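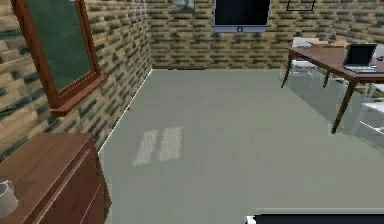
仿真房间,砖墙加浅灰绿地面,桌上一台笔记本

## Mulby 规划栈 十月图集

赶时间,先把图放上来,文字回头补。Mulby 是我们在 Ellik 做的一套小东西:感知、抓取规划、控制三个进程,全跑在仿真里。场景包叫 Buenaventura,渲染和物理走 Prornero 的接口。这个月主要改规划器,感知只动了一点点。

**规划器**

采样上限从 200 往下压,现在单次查询平均 12 ms,比上个月好看多了。碰撞检查改成先粗后细,粗的那层用包围盒,过不了直接扔。桌面物体单独建一张距离场,家具不进这张表,省内存。

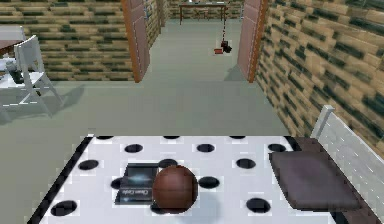 距离场的分辨率还没定死,调太细更新跟不上控制周期,太粗的话球形物体边上会多出一圈假障碍。目前折中,配置文件里留了开关,默认关。记得改完要重起规划进程,热加载还是有 bug。

**感知**

球和书,一个圆一个扁,分割结果放一起比较容易看出问题。有高光的表面深度容易飘,加了个中值滤波,先凑合用。粉红色门板和砖墙的边界偶而会粘到一块,阈值待调。

另外砖墙纹理太密,特征点全挤在墙上,定位模块老是偏。现在按区域限额,每格最多取 11 个点,地面那种没纹理的地方就随它去。

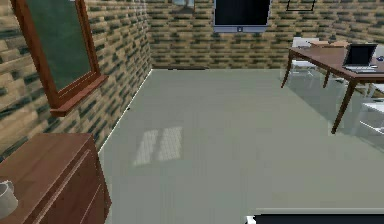 评论区有人问:限额之后回环检测会不会变差?我们那边砍完特征点,转个身就认不出原来的房间了。

会差一点。所以关键帧里还是存全量特征,限额只管前端跟踪。回环线程单独跑,慢就慢点。

**控制**

阻抗参数分 4 档,切档时做了插值,不然关节力矩会跳。日志格式换了,旧的回放脚本读不了,转换工具在 tools 目录下,参数看 README(还没写完)。 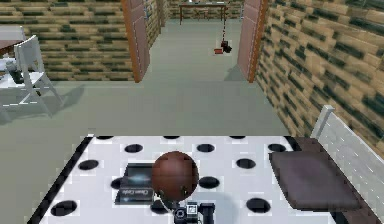
白色桌面,夹爪在球的下方,左边是那本 Clean Code

下一批图等新版控制器合进主干再传。周日之前要提的 issue 尽快提,标签打 planner 或者 percep,别打错。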